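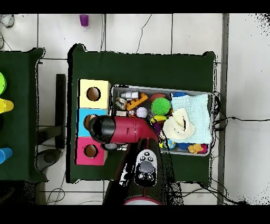 How do I get a four-year-old to tidy up without a battle?

Posted by Chrysanthi Tzavaras, 24 March 2018

Hi all, at my wits' end here! My son is 4 and bedtime has turned into a shouting match over the toys. We moved to Driltstead in November and he's got a proper bedroom now, so everything gets tipped out in there and then he lies on the floor and says his legs are tired. I've tried a sticker chart (he ate one) and I've tried hiding things in the loft, which just made him cry. My mother-in-law says I'm too soft. Any ideas that don't involve me doing it all myself at nine o'clock?

Sudheer Kurian
We had exactly this with our eldest and the biggest help was doing it before tea instead of before bed. By seven they're shattered and so are you! I put one song on, always the same one, and we stop when it stops, even if there's still stuff on the floor. Some nights it's a mess and I shut the door on it. Also try asking for one kind of thing at a time, so "find me all the cars". "Tidy your room" meant nothing to mine, he'd just stand there.
I'd drop the stickers for now and have another go when he's five.

Gareth Nuttall
get rid of half of it. ours had far too much, took a load to the charity shop and never heard a word about it

Sze-wing Kong
Seconding the song! Ours is a dreadful one about a tractor and I hear it in my sleep, but she does run to the shelf when it comes on. Took a good few weeks though, so don't give up after two nights like I nearly did.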